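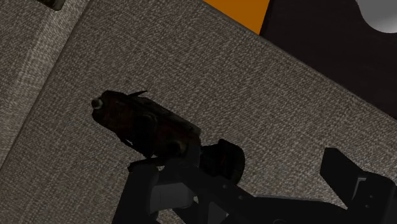 Page 101

Wurkska Chala 700 Dehumidifier
Installation and User Manual
Section 4: Placement, Drain Connection, and First Start

Applies to the floor-standing model with internal bucket and rear drain port. For the ducted model, use the separate installation sheet packed with the duct collar.

4.1 Before you start

Read the safety notes in Section 1. Keep the shipping carton until the unit has completed its first full drying cycle. Returns are accepted only in the original carton with both foam end caps.

The unit must stand upright before it is connected to power. If it was carried or stored on its side, stand it upright and leave it overnight. Oil from the compressor can enter the refrigerant lines when the unit is tilted, and starting it in this condition can damage the compressor.

Tools needed: Phillips screwdriver, utility knife, bubble level, towel. The threaded drain adapter, hose clamp, and rubber washer are in the accessory bag taped inside the bucket. The drain hose is not supplied. Use a standard garden hose with a female end, or clear vinyl tubing with the barbed adapter.

CAUTION: Remove the accessory bag before the first start. A bag left in the bucket can hold the float down and stop the unit from shutting off when the bucket is full.

4.2 Choosing a location

1. Select a hard, level floor. Thick carpet blocks the lower intake and lets the casters sink on one side.
2. Leave at least 4 inches of clear space on both sides and at the rear. Leave more at the front, where the dry air comes out.
3. Keep the unit away from floor registers, radiators, and direct sun. Warm air blowing across the humidity sensor gives a low reading, and the unit will cycle off early.
4. Check that the power cord reaches a grounded outlet without crossing a walkway.
5. Set the bubble level on the top panel, first side to side and then front to back. A slight tilt toward the drain port is acceptable. A tilt away from it is not.
6. Press down the caster locks.

Note: In a basement, place the unit near the center of the damp area if the cord allows it. Close outside doors and windows. Leave inside doors open if the unit is meant to dry more than one room.

WARNING: Do not use an extension cord or power strip. Do not install the unit in a bathroom, shower area, or outdoors. Do not remove the grounding pin from the plug.

4.3 Bucket or hose

The Chala 700 can collect water in the internal bucket or drain through a hose. The bucket needs no setup beyond checking that it is fully seated. It is suitable for rooms that are visited every day. Use the hose for crawl spaces, vacation homes, and any room where the bucket would fill before someone could empty it.

The hose connection works by gravity only. The open end of the hose must be lower than the drain port along its full run. If the only available drain is higher than the port, fit the Anden pump kit, ordered separately, and follow the sheet supplied with the kit. Skip 4.4.

4.4 Connecting the drain hose

1. Turn the unit off and unplug it.
2. Remove the bucket, empty it, and set it aside.
3. Unscrew the cap from the drain port at the rear. Remove the rubber plug behind the cap. Store both in the bucket handle recess.
4. Push the rubber washer into the threaded adapter until it lies flat. A folded washer will leak.
5. Screw the adapter onto the port by hand, then give it a further quarter turn. Do not use pliers. The port is molded as part of the rear panel and cannot be replaced separately.
6. Attach the hose. For vinyl tubing, slide the clamp over the tubing first, push the tubing fully onto the barb, and tighten the clamp with the screwdriver.
7. Route the hose to the floor drain. Avoid loops and low spots. If the hose is too long, cut it with the utility knife. Do not coil the extra length.
8. Secure the open end so that it cannot lift out of the drain. The end must not sit below standing water.
9. Replace the bucket. The unit will not start without it, even with the hose connected.

Note: Place the towel under the port during the first day of use. A few drops at the adapter usually mean that the washer has shifted. Repeat steps 4 and 5.

CAUTION: A hose run through an unheated space can freeze. Between November and February, or whenever freezing weather is expected, return to bucket operation or turn the unit off. Water that backs up behind ice will overflow into the bucket, and the unit will stop when the bucket is full.

4.5 First start

1. Check that the filter is seated behind the front grille with the tab facing out.
2. Plug in the unit. The display shows two dashes while the sensor settles.
3. Press POWER. The fan starts first. The compressor starts after a delay, which is normal.
4. Press MODE until CONT is lit. In this mode the unit ignores the humidity setting and runs without stopping.
5. Leave the unit in CONT until the room feels dry or the reading stops falling from one day to the next.
6. Press MODE again to select AUTO. Set the target humidity with the arrow keys.

A new installation in a damp basement may run for 100 hours before the reading settles. Concrete, framing, and stored cardboard release moisture slowly, and the reading often rises again after the unit has been off overnight. Do not shorten the CONT period for this reason.

The air leaving the unit is warmer than the air entering it. A small rise in room temperature is normal and does not indicate a fault.

4.6 Checking the float switch

Carry out this check after the first start and again whenever the bucket has been washed.

1. With the unit running, slide the bucket out slowly. The compressor and fan must stop, and the FULL light must come on.
2. Look at the float inside the bucket. It must move up and down freely on its hinge.
3. Lift the float with one finger while sliding the bucket back in. The unit must stay off.
4. Remove the bucket, let the float drop, and replace the bucket. The FULL light must go out. The compressor restarts after its delay.

If the unit runs with the float raised, unplug it and contact service. Do not operate it in the meantime, with or without a hose.

4.7 Start-up problems

Display stays blank.
Check the outlet with a lamp. Press the RESET button on the plug. If RESET will not stay in, the plug has detected a fault. Do not try another outlet.

FULL light stays on with an empty bucket.
The bucket is not seated, or the float has come off its hinge. Remove the bucket and press the float back into its clips.

Fan runs, but no water collects.
The room may already be below the target humidity, or the room may be too cold. Check the target first. Frost on the coil is cleared by the automatic defrost, during which the fan runs alone and the defrost light is on.

Water collects in the bucket with the hose connected.
Confirm that the rubber plug was removed in step 3 of 4.4. Check that the unit does not tilt away from the port. Check the hose for kinks, and flush it with clean water if it has been in use for more than one season.

Rattle at start or stop.
Check that the bucket handle is folded flat and that the filter tab is engaged. A single knock as the compressor stops is normal.

4.8 Installation record

Complete the record on the inside back cover before the unit is put into regular use. Enter the serial number from the label behind the bucket, the drain method, and the name of the installer. Service requests without a serial number cannot be processed.

Rental units supplied through Wornik carry a second label beside the power cord. For these units, quote the number on the second label and return the completed record to the rental desk, attention Deolinda Carrilho. Rental customers must not remove the drain port cap unless hose use has been noted on the rental form.

Section text: Robel Tefera. Technical check: Güven Değirmenci.

Continue to Section 5: Filter Care and Seasonal Storage.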